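Sorting loose produce into baskets

Section 4 of the Utley table guide assumes you have a clean surface, a few baskets and a heap of fruit and vegetables that someone has left lying all over it. It also assumes you have been promised, by the catalog or by a neighbor, that baskets alone will make the job quick. I have my doubts. Baskets give you places to put things, and you still have to decide which place. 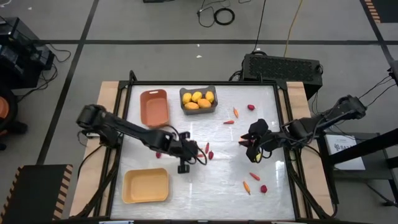
Grevside

4.1 Before you start

1. Wipe the table and let it dry. A glossy white top shows every smear, whatever the box says about "easy care."

2. Set the baskets down empty, toward the outside of the table. Keep the middle clear for sorting.

3. Give each basket one kind of produce. Color matching (orange things in the orange basket, and so on) looks good for a day. I tried it one December and gave up when the carrots and the mangoes both had a claim on the same bin.

Note: The older Camenzind guide tells you to weigh each basket before filling. I have done it both ways and can't tell the difference on an ordinary table. Skip it.

4.2 Filling

4. Start with the biggest pieces. Mangoes go in first, in a basket with sides high enough to hold them, laid down one by one. Don't tip them out of a bag.

5. Put the firmer fruit at the bottom and anything ripe on top, where you can get at it. If you need to press down to make the last one fit, it doesn't fit.

6. Leave the rim clear so the basket can be lifted without your thumbs in the fruit.

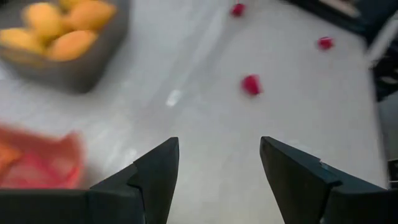
7. Move on to the next basket only when the first is done. People will tell you it is faster to fill them all at once – perhaps it is, if you like going back for the peppers you put in with the potatoes.

8. Leave the small pieces for last. Chilies and short carrots roll into corners and get buried if they go in early.

Caution: Wash your hands after handling real chilies, and before you rub your eyes. Practice pieces made of plastic are harmless, but keep them away from the real ones. A mixed basket is a nuisance to undo.

4.3 Checking your work

9. Bend down and look across the table from the side. Small red pieces are easy to miss from above when there is a basket rim in the way. 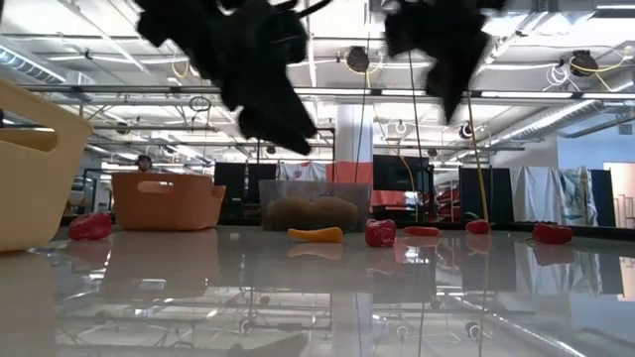
Fig. 4-3. Side view of the table, with produce still to be put away.

10. Pick up the strays and put each one with its own kind. If a piece has no basket, leave it out until you've picked one. A "miscellaneous" basket will be full by the end of the week.

11. Lift each basket a little before you carry it off. If it sags or tilts, take something out.

Note: Clear bins are sold on the claim that you will never need a label. You can see through the side, yes, but a brown lump through cloudy plastic could be a roll or a potato. The Sekness labels stick well enough on a dry wall. Use one.

Section last revised June 21, 2025. For storing filled baskets, see page 47.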